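About us

Hi, I'm Stanisława Kurek, and I look after the hand-held grippers here at Motesus in Briltonden (me and Hiếu Văn, who is far tidier!).

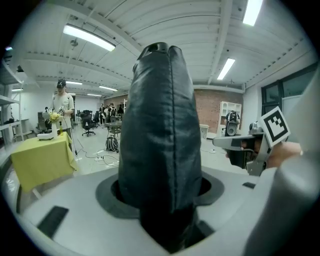
One of our grippers, marker and all

Each one gets a proper going-over: jaws wiped, screws nipped up, marker checked for scuffs. A crooked marker can spoil a whole morning, so I'm a bit fussy about that. After that it's 100 open-and-close cycles

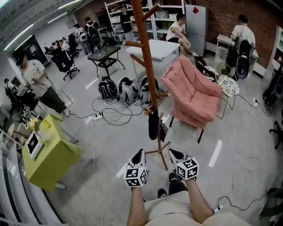 and a full service at 1,000, when we swap the jaw pads and I put the kettle on. Come and say hello!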